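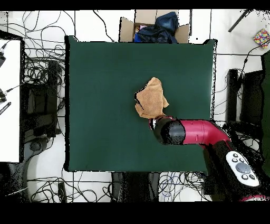 *The Zidum Student Robotics Project, Cumorville Technical College*

### 4. Practical work: handling cloth

**Figure 4.** Towel task on the mat. The gripper is at the lower right corner of the towel.

The fourth part of the course was given over to the handling of cloth. In the earlier parts, which are reported in Section 3, students had worked only with rigid blocks and tubes. These keep their shape when they are lifted, and a program written for one block will usually serve for the next. A towel has no fixed shape. Each time it is dropped it falls in a new way, and the student in charge of the arm must decide afresh where the cloth should be taken hold of. The teaching staff at Cumorville had asked for a task of this sort after the first year of the project, when several students reported that the block exercises had become a matter of routine.

#### 4.1 Set-up

The task was carried out on a rectangular table covered with a dark green mat (Figure 4). The colour was chosen so that a tan towel would stand out clearly from its background, and the same towel was used by all groups. An open cardboard box was placed beyond the far edge of the mat to hold other clothing. Garments from the box were used in the extension exercise described in Section 4.4 and were otherwise left where they were.

The class of 20 students was divided into pairs. One member of each pair guided the arm while the other kept the written log, and the two changed places halfway through the session. Each session lasted 900 seconds, timed from the moment the towel was dropped on the mat. The timer was not stopped for mistakes, although a member of staff could halt the session on grounds of safety. Pairs were told in advance that a halted session would be repeated in full at a later date and that it would not count against them.

#### 4.2 Procedure

At the start of a session the towel was bunched by hand and dropped near the middle of the mat. The pair then had to find a corner, take hold of it with the gripper, lift it clear of the heap and draw it outwards until an edge of the towel lay straight. The arm was then to be returned to its resting position before a new attempt was made.

Students were free to choose which corner to take first. Most began with whichever lay nearest to the arm, as this called for the shortest reach and left the view of the heap open. A smaller group preferred to press down on the cloth before closing the gripper. This second method was slower, but the pairs who used it wrote in their logs that they had felt more certain of having caught a single layer. Where two layers were caught together, the heap tended to move as one piece and the attempt had to be given up.

An attempt was entered in the log as complete, incomplete or abandoned. Pairs were also asked to write one sentence on each attempt that was not complete. The quality of these sentences varied a good deal. Some gave a clear account of the position of the gripper and the lie of the cloth; others recorded only that the towel had slipped. For the coming year the log sheet has been redrawn with an outline of the mat, on which the starting position of the towel and the first point of contact can be marked in pencil.

#### 4.3 Attempts recorded

Across all pairs, 264 attempts were entered in the logs. Sessions were halted on 2 occasions, in both cases at the request of the students themselves, and both were repeated before the end of June. Attempts made in the halted sessions are not included in the total.

The logs were read by staff at Cumorville and again by colleagues at Zavthorpe, where a shorter form of the same course is taught. The two readings agreed on most entries. Differences arose chiefly over attempts in which an edge had been drawn out but was not fully straight, and these were settled by discussion. It is accepted that the wording of the instruction left room for doubt on this point, and the Zavthorpe course now asks students to compare the edge with a ruler laid on the mat.

#### 4.4 Extension exercise

Pairs who finished their written work early were invited to repeat the task with a garment from the box. The exercise was not marked. Heavier items proved hard to draw out along a straight line, and several pairs altered their approach by taking hold of a seam in place of a corner. Their notes have been passed to the Azar working group, which is preparing a set of teaching materials on clothing, and are not considered further in this paper.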